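The Arm in the Back Bay

I have a bad habit of falling for machines that can't do much yet. So when Defne Değirmenci told me over soup that she was building a robot arm in a shared workshop, and that it had spent most of March failing to pick up a lemon, I asked if I could come over that same night.

The workshop is called Gorov. It takes up the ground floor of an old button factory, and you go in past the bike stands and a kiln that someone is always waiting on. Defne rents the back bay with Sevim Dursun, who used to fix sewing machines and still has the tiny screwdrivers to prove it. They split the rent, the parts bill and (mostly) the swearing.

The arm has a name, Oment, which came out of a typo in Sevim's first wiring notes and stuck. It's the third version. The first one was printed in a plastic that sagged whenever the heating came on, and the second one shook so hard you could hear it from the kiln. This one has better bearings, a small camera down by the gripper, and 547 dollars in it so far, if you believe the notebook. Sevim doesn't believe the notebook.

"She left out the motors we burned up," she told me, while Defne pretended to look for a hex key.

What I wanted to see was the grabbing, so they set it up for me. You drive the arm through a job by hand with a second, smaller arm, and the computer saves everything the camera sees along with where all the joints were. Do that enough times and you can train it to try by itself. They do 20 runs, stop for tea, and do 20 more. A good evening is 100. I got to drive for a while and I was terrible! My hand knew where it wanted to go and then the wrist would swing out like a gate in the wind. 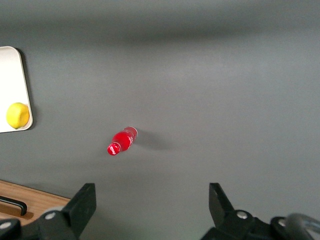
The gripper is the part they argue about. Defne likes wide, flat fingers - she says they forgive a sloppy approach, and she has a point, my approaches were all sloppy. Sevim wants something narrower with a softer face. There's a coffee can of rejected fingers under the bench, and I went through it the way you'd go through a box of old keys. One pair had been wrapped in bicycle inner tube. Another had been chewed by Sevim's dog.

Then there's the cable. Any time the wrist turned too far it would tug, the motor would complain, and they'd lose the run. They bought a fancy cable guide from a supplier called Çetinkaya, hated it, and went back to leaving a loop of slack. I've since done the same with the hose on my vacuum cleaner and I can report it's a big improvement.

Around ten Defne let the software have a go without us. It went out too far, stopped, thought about it for what felt like a week, and came back with nothing. Sevim wrote that down. The next try was closer, and the one after that was worse, and by then I'd pulled up a stool and stopped checking the time.

They're hoping to get to 300 good runs before they train it again. Defne has asked if I want to come back and drive some of them. Sevim has asked that I practice first.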